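The Year I Stopped Mowing the Slope

2021-03-24

There is a patch of ground behind my house that I have hated for nine years. It drops away from the patio at an angle that makes the mower skid sideways, it faces north, and when it rains hard everything that isn't rooted ends up against the back fence. I've mowed it in cleats. I've mowed it with a rope tied to the mower handle, which my neighbors still bring up at cookouts.

Last January I sat at the kitchen window with a cup of coffee, looked out at all that brown mush, and decided I was done. No more grass back there. I wanted plants that would hold the dirt, look decent from the kitchen and leave me alone on weekends. That was the whole wish list.

So I did what I always do, which is call three companies and then worry about it for six weeks.

The first one wanted to build a wall. A big one! They were very nice about it, and they had lovely drawings with terraces and steps and lights tucked under the cap stones, and I'm sure it would have looked great in someone else's yard. The quote made me laugh out loud. The second company never called back. The third was Tatenlow, a small design and planting outfit on the other side of town, and their designer spent the first half hour walking up and down the slope in the rain without saying much of anything. I liked that.

What they told me was pretty simple. The slope wasn't steep enough to need a wall. It was steep enough to need roots, lots of them, at different depths, and it needed somebody to deal with the water coming off the patio before it ever got to the top of the hill. All those years I'd been blaming the hill, and half of my trouble was one downspout.

Fixing the downspout came first. They buried a pipe from the corner of the house, ran it along the fence line and let it out into a shallow basin filled with river rock at the bottom. It took the crew 2 days, and most of that was hand digging around the roots of an old maple I refuse to give up. If you have a big tree anywhere near a drainage job, please ask how they plan to work around it before anyone starts up a machine. I've seen a trencher go through roots as thick as my arm at my sister's place, and that tree was gone in three summers.

Next came killing the grass. I didn't want spray, with the dog out there all day, so we smothered it. Cardboard, overlapped by a hand's width, then shredded bark on top. On flat ground this is easy. On a slope the cardboard wants to slide down like a kid on a cafeteria tray, so it had to be pinned with landscape staples, and then coarse jute netting went over the whole thing. The netting looked awful for a while - like I was trying to catch something - but it held through two thunderstorms that would have sent everything to the fence in the old days.

Then the plants, finally.

I had a long list from catalogs. Most of it got crossed out, gently, for being too thirsty or too fond of sun. What went in was 70 plugs of Pennsylvania sedge in drifts across the middle, Christmas fern and foamflower up near the maple, and a row of fragrant sumac along the bottom where the soil stays loose. There are a few summersweets at the corner, mostly for me, for the smell in late summer. Plugs are tiny, by the way. You will look at them and feel robbed. The bed looked like a bad hair transplant until the leaves dropped.

The total for plants and planting came to $2,208, not counting the pipe. I'm putting the number in because I always want to know and articles never say. I could have shaved some off by planting the sedge myself, and if your knees are better than mine I'd tell you to go for it. You need a narrow trowel, a kneeling pad and a lot of podcasts.

Watering was the part I messed up. New plants on a slope dry out much faster than new plants on the flat, and a sprinkler at the top just runs off. I lost a few ferns before I got smart and laid soaker hose across the hill, side to side, in three rows. I let it run slow for 55 minutes early in the morning, twice a week, and then I poked a finger in the dirt to see how far down it was damp. By October I'd quit watering completely.

I also got a little carried away with gadgets. A friend swears by the Clumix, a moisture meter on a long probe, so I bought one and spent a month stabbing the hill with it like a man testing a hundred cakes. It was fun! Did it tell me more than my finger did? Not much, no. I do still use it for the containers on the patio, where the top dries out and the bottom stays soggy and you can't tell by touch.

The tool I'd buy again tomorrow is my Okabe hand sickle. It's a small curved blade on a wooden handle, and it takes the weeds off right at the surface without pulling up the mulch. That matters on a hill, where every hole you make is an invitation to the next rainstorm. Keep it sharp and wear a glove on the other hand. I have a small scar that says I didn't always.

Weeds, since we're on the subject, were heaviest in the first spring. Bittercress mostly, and a lot of maple seedlings. I went out every evening with a bucket for twenty minutes after supper and it got to be the best part of my day. The dog came along and lay down on the foamflower. We're working on that.

This month I went up the hill with the pruners for the first time since fall. The sedge doesn't need cutting back, but I combed through it with my fingers to get the dead stuff out, and there was new green at the base of nearly every clump. The sumac is budding. Two of the ferns I'd written off are sending something up from the crown, so I'm leaving the labels in and keeping my mouth shut.
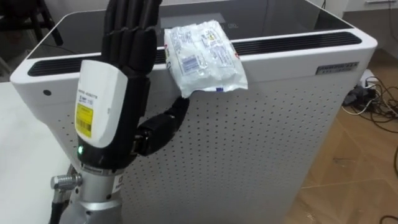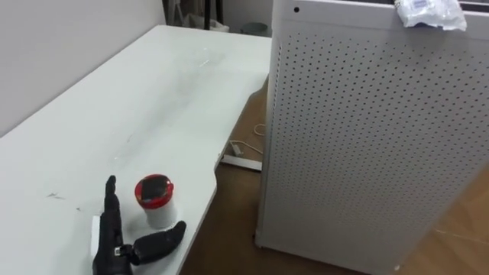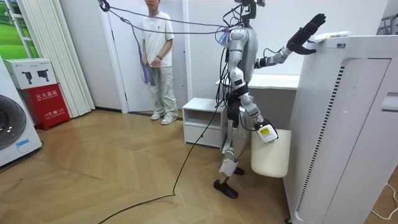
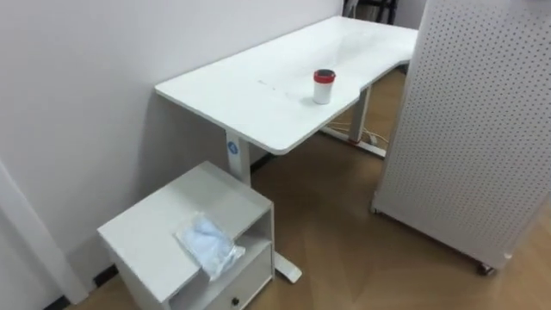 Photos: Tulavel

A few things people have asked me since I started talking about this to anyone who'll stand still.

Can you walk on it? Not really. Sedge will take a footstep now and then, but if you need a route to the bottom, put in the path before you plant. I didn't, and now I have a line of flat stones that goes in a kind of drunken zigzag around plants I couldn't bear to move.

What about leaves? I leave them under the maple and rake them off the sedge, lightly, with one of those springy fan rakes. Wet leaves in a thick mat will smother plugs in their first winter. Once the clumps have filled out they can look after themselves.

Would I do it in spring again? I'd go with early fall. The ground is warm, the rain is steadier where I live, and you aren't out there dragging hoses through July. The crews are usually easier to book then too, once the big patio jobs are finished.

And do I miss the lawn? I kept a strip of it by the driveway, flat as a table, and I can mow it in the time it takes the coffee to brew. The cleats went to my nephew. The rope is holding up a tomato cage.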